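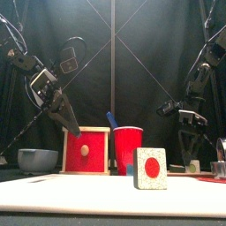

Home Scores Fiction Archive

The Wunlow ballpark held 4,000, and for the July all-star game it drew 109, counting both bullpens. Bunton led by 2 in the ninth.

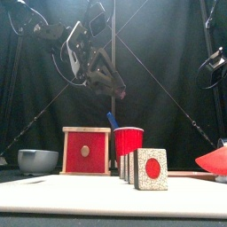 Nothing in its grip, high over the white tabletop.

Our shortstop, on loan from Skarkau, let a grounder roll between his feet and bowed. The crowd — most of it related to him — applauded.

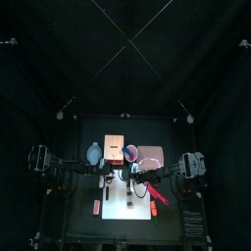 Two arms reaching in from opposite sides.

We lost. The bus left without our catcher, who had the keys to the clubhouse.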